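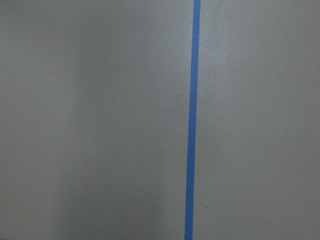
Anitha Shetty writes that her team at the Pesby branch wipes down its sorting tables every evening and still finds tape residue in January. Does Treltaditz recommend a particular removal method?

We do. Painter's tape should be pulled back slowly, at a low angle, and replaced every 3 weeks. Residue is treated with warm water and a drop of dish soap. Scrapers are not permitted on any Treltaditz surface.

Further guidance for branches setting up a linen table follows.

Cover the table with brown kraft paper before taping. Lay the lengthwise strips first, then the two crosswise strips. Press each strip down from the middle toward the ends.

Towels are folded into a compact square and placed one to a cell. A towel that crosses a tape line should be moved before the next one is set down — this keeps the count reliable.

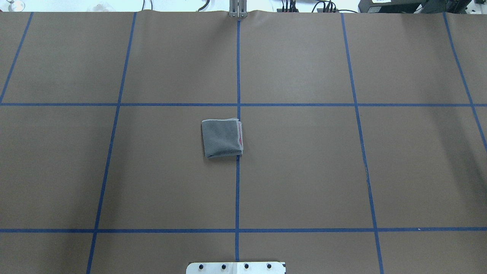

Tags are to be tucked inside the last fold. Bundles leave the table in sets of 6 and go directly to the Virko shelves.

Branches that need kraft paper may request it through Uldis Ramanauskas at the Pinto supply desk. Rolls are 100 feet long, and one roll per branch is issued at a time.

Requests received before noon are filled the same day.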